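Workshop tips: comparing two grippers on a small arm

I work in a small repair workshop, and in March I borrowed bench space from my colleague Sherif Abou Zeid to compare two grippers for our arm. One is the Butis with flat fingers, the other is the Dobos with softer pads. I write down my tips because I lost many evenings to small things, and maybe you can keep yours.

Change one thing at a time. On the first evening I changed the fingers and also the closing speed, and after that my notes were worth nothing. Now I keep the same arm, the same controller and the same test parts, and only the gripper goes off and on.

Let the motors warm up. I run the arm with no load for 32 minutes before I write the first number. Mervin Robichaud, who lent me the Dobos, thinks this is too long. He may be right, but my first ten picks are always worse when I skip it.

Choose boring test parts. I use a sewing bobbin, a wooden clothes peg, a wall plug and a teaspoon. The teaspoon is the difficult one. Each part gets 40 picks with each gripper, and a part which slips after lifting is counted as a miss, also if it falls back in the right place.

Mark the start position with masking tape on a hard surface. Pencil is too weak for the camera and marker pen does not come off again. I learned this on Sherif's bench, and I have bought him a bottle of spirit for cleaning.

Clean the pads between the rounds. A cloth with a little washing-up liquid, then a clean damp cloth, then leave them to dry. Do not use hand cream before you touch them! The peg was sliding a whole evening because of me.

Look at your mat before you blame the gripper. A thin mat with a grid is very good for checking where the fingers come down, but it must lie flat. If the lines make waves, the height is not the same everywhere, and a low approach which is safe in one place will scratch in another.
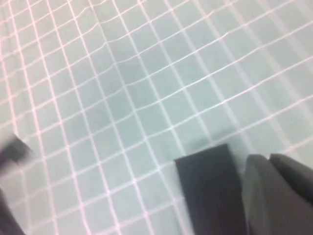

I go down in steps of 2 mm when the fingers are close to the mat, and I watch the shadow of the tip. When the tip and its shadow nearly meet, I stop and save this height. It is slower than typing a number, but I have not bent a finger since I do it.

For a mat which was stored in a roll, put it upside down under heavy books for one night. Double-sided tape at the corners helps too, but pull it off slowly.

Turn the lamp to the side. Strong light makes pale colours nearly white in the camera, and then the grid is hard to read.

My result until now: the Butis is better for the peg, the Dobos for the bobbin, and the teaspoon is still open. I will try it again with the Serkeneck controller when the cable comes.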